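3.2 Storage of dishes and the sharing of kitchen work

The interviews in Wustport showed a pattern that we did not expect when we wrote the first guide. Most of the households talked very little about cooking itself. They talked about where things are kept, who knows where they are kept, and who has to ask. One woman in Tano told us that her husband cooks four evenings in a week, "but every time he calls me from the kitchen for the big bowl." She did not count this as help, and he did. Differences of this kind came up in both towns, and they are the reason why we treat storage as a separate topic in this section.

Earlier work on shared housework has mostly used time diaries. A diary can record that a person spent 30 minutes on the preparation of a meal. It does not record the question shouted through the door, or the fact that the other person stopped reading to answer it. Dương, in her first reading of the transcripts, called these moments "small calls," and we keep this term. A small call is any request for the location, the state or the proper use of a kitchen object, made by the person who is doing the work to a person who is not doing it. Requests made by children under nine were left out, as they seem to follow other rules.

The sample was built in two steps. First, a short form was sent to 335 households, of which 300 lived in Wustport and the rest in the smaller town of Tano. From the forms that came back, we selected homes where at least two adults said that they cook regularly. The long interviews were then held in the home, and if possible in the kitchen, with both adults present for the first part and each adult alone for the second part. Condori conducted the interviews in Tano, where he already knew the local way of speaking. The visits began in January, and this may have some influence on the answers, because several families still had their holiday dishes out and had not yet put them back on the high shelves.

In the older houses, the kitchen usually has a closed cupboard for each kind of object, and the order of the cupboards was often decided by one person many years ago. We call this an inherited order. It is stable, but it is hard to read for a newcomer. A man who had moved into the house of his wife's parents described the cupboards as "a language I understand but do not speak." He could find a plate when he was told where it was, and he forgot it again by the next week. His wife did not know that she had any system until we asked her to explain it. She then needed a long time to describe only the left wall.

In the newer apartments, mainly in the Dillska district, the order is more often negotiated. The couples moved in together, the boxes were opened by both, and the decisions could still be remembered. Small calls were reported less often in these homes, but arguments were reported more often. It seems that a negotiated order gives both adults the right to complain. Alvarado (the pseudonym we use for one couple) had moved the baking trays back and forth between two drawers since the first month, each time without a word.

A third form of order is the open one, in which the things most used do not go back into a cupboard at all. They stay on the counter, on the table or on top of the refrigerator. Some respondents were ashamed of this and cleaned up before our visit. Others defended it strongly. For the sharing of work, the open order has a clear advantage - an object that can be seen does not have to be asked for. In the homes with an open order, the person who cooked less often was also more willing to begin cooking alone. We cannot say from our data which of the two comes first.

The kitchen island has a special place here. It can be reached from several sides, and it belongs less clearly to one person than the counter next to the stove does. Respondents put things on it "for the moment," and the moment could last for days (Figure 3).
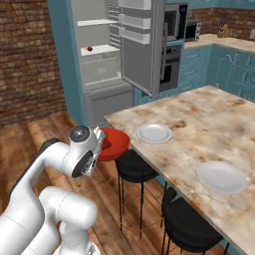
Department of Household and Family Studies
Figure 3. A red bowl at the corner of a marble-topped kitchen island.

Bowls were the objects named most often in this part of the interviews. A deep bowl is difficult to store and is used for many purposes, such as salad, dough, fruit or washed vegetables. For this reason it moves through the kitchen more than a pot or a knife. When we asked both adults separately where the large bowl was at this moment, their answers often did not agree, even in homes where the answers about plates and glasses agreed fully. One respondent laughed and said that the bowl "lives nowhere and is always in the way."

We do not want to suggest that open storage would solve the unequal division of work. Two women said that the open order had simply given them more to wipe. In one of these homes, the husband now cooks more than before, but the surfaces are still her task, and she described the total result as worse. The small calls had almost disappeared there, and a measure based only on them would have shown an improvement. A similar problem is known from studies of laundry, where the visible part of the work is shared earlier than the part which consists in noticing that it must be done.

There are also limits in the method. The adults were interviewed first together, and some may have kept to the common version later, when they were alone. Rented kitchens are too few in our material to be discussed as a group. In section 3.3 we turn to the shopping list, in which the question of who knows and who asks appears again in written form.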